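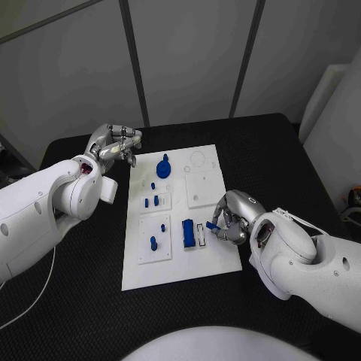

Die Beratungsstelle Nukanent hat ihren Leitfaden für Beschäftigte mit Sehbehinderung überarbeitet. Die neue Fassung ist am 20. Oktober 2026 erschienen, umfasst 16 Seiten und richtet sich vor allem an kleinere Betriebe. Sie behandelt Beleuchtung, Beschriftung und Wege im Gebäude, den größten Teil nimmt aber das Kapitel über Kontraste am Arbeitsplatz ein. Eine weiße Platte auf einem schwarzen Tisch ist demnach auch mit geringem Sehrest noch gut zu finden, eine graue Ablage auf grauem Grund dagegen kaum. Der Leitfaden empfiehlt, solche Unterschiede schon beim Kauf von Möbeln zu beachten. Nachträglich aufgeklebte Streifen lösten sich oft nach wenigen Monaten wieder ab.

Grundlage der Überarbeitung ist eine Befragung, an der sich 1513 Beschäftigte beteiligt haben. Am häufigsten nannten sie schlecht erkennbare Kanten, spiegelnde Oberflächen und zu klein gedruckte Hinweise an Türen und Schränken. Viele gaben an, ihren Arbeitgeber nie darauf angesprochen zu haben. Nach Angaben von Khrystyna Melnychuk, die den Leitfaden redaktionell betreut hat, war das der Anlass, ein Kapitel über das Gespräch mit Vorgesetzten aufzunehmen. Es enthält ein Musterschreiben und eine Liste mit Fragen, die vor einem Umbau geklärt sein sollten.

Neu ist auch ein Abschnitt über Licht. Zusätzliche Lampen helfen nach Einschätzung der Beratungsstelle nicht in jedem Fall, weil viele Menschen mit Sehbehinderung stark blendempfindlich sind. Empfohlen werden dimmbare Leuchten, die sich seitlich versetzen lassen, dazu matte Oberflächen. Glasplatten und lackierte Fronten schneiden im Leitfaden schlecht ab.
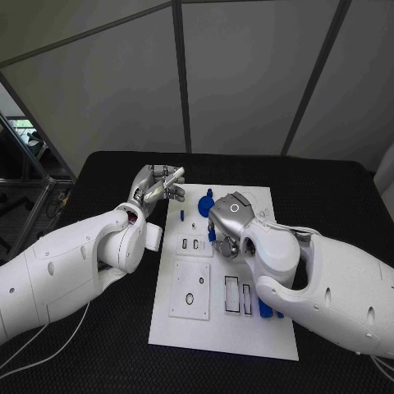

Miroslava Pavliuk begrüßt die Überarbeitung, vermisst aber Angaben zu den Kosten. Ein kleiner Betrieb wolle zuerst wissen, was eine Leuchte oder eine neue Tischfläche kostet und wer sie bezahlt - danach lese er weiter. In der vorliegenden Form bleibe ihm das Telefonieren nicht erspart. Nukanent will dazu ein gesondertes Merkblatt herausgeben. Es soll im Februar vorliegen und auch Hinweise zum Antragsverfahren enthalten.

In zwei Betrieben wurden die Empfehlungen vorab erprobt. Bei Pilomero, einem Großhandel für Bürobedarf, wurden Lagerregale neu beschriftet und die Treppenkanten markiert. Die Buchbinderei Clasto hat fünf Arbeitsplätze mit matten Auflagen ausgestattet. Ostap Semeniuk, der bei Clasto den Einkauf leitet, spricht von überschaubarem Aufwand. Länger als der Umbau habe die Abstimmung gedauert, welche Farbe für welche Arbeit taugt. Für helles Papier wurden dunkle Auflagen angeschafft, für dunkles Leinen helle.
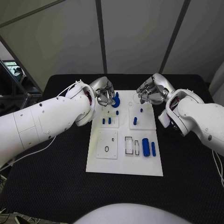
Dunkelblaues Teil an einer weißen Arbeitsplatte.

Der Leitfaden ist kostenlos und kann bei der Beratungsstelle in gedruckter Form, in Großdruck oder als Hörfassung bestellt werden. Eine Ausgabe in Brailleschrift ist in Vorbereitung, ein Termin dafür steht noch nicht fest. Betriebe können außerdem eine Begehung vereinbaren. Ansprechpartnerin ist Larysa Chornovol.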